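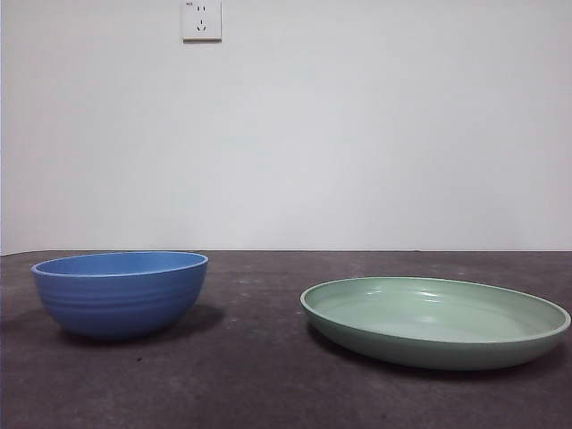 Randby is recruiting reviewers for the second draft of its good practice guide on start conditions for tabletop manipulation. The guide sets out what must be true of a workspace before a recorded trial may begin, and how an operator should check it. The current draft has a gap in the section on paired tableware. It treats all dishes as if they had the same height and the same reach across the table, and a deep blue bowl set to the left of a wide, shallow green plate does not meet that assumption. The bowl is the taller and narrower of the two, the plate has a low lip and a glossy inside that throws back the room light, and the draft gives one clearance rule for both. Reviewers will be asked to propose wording that handles such pairs.

What the work involves

Each reviewer will receive a set of 280 trial records from the Prodley archive and will grade each one against the draft. A record holds one still of the start condition, the operator's checklist and the stated task. You will mark every clause as met, not met or not decidable. The third grade matters most to us, as it shows where the text is unclear. Comments should quote the clause number and suggest replacement wording where possible.

The sections under review are:

Object spacing and distance from the table edge
Empty and filled vessels
Glare from glazed or polished surfaces
Marks and wear on the work surface
Arm parked clear of the view before the start signal
Recording of faults and repeat trials

Who should apply

We are looking for 15 reviewers. At least half should have run or supervised robot trials with household objects. The remaining places are open to people who write procedures, test methods or safety rules in other fields. Programming is not required. You must be able to read and comment in English.

Staff of Briruseo may apply but will not be given records from their own site. Anyone who took part in writing the first draft is not eligible.

Time and payment

The review runs through July and is done remotely. There is one online briefing, on a Thursday at 14:00, and attendance is required. Payment is a fixed fee of £2,000, or £3,000 for the two lead reviewers, who will also merge comments and attend the drafting meeting at Golob.

How to apply

Send a CV and one page on a rule or procedure you have found hard to apply in practice, with the wording you would use instead. Mark it for Zinash Lemma, review coordinator. Technical questions on the draft go to Montri Srithong. Applicants for a lead place should say so in the first line.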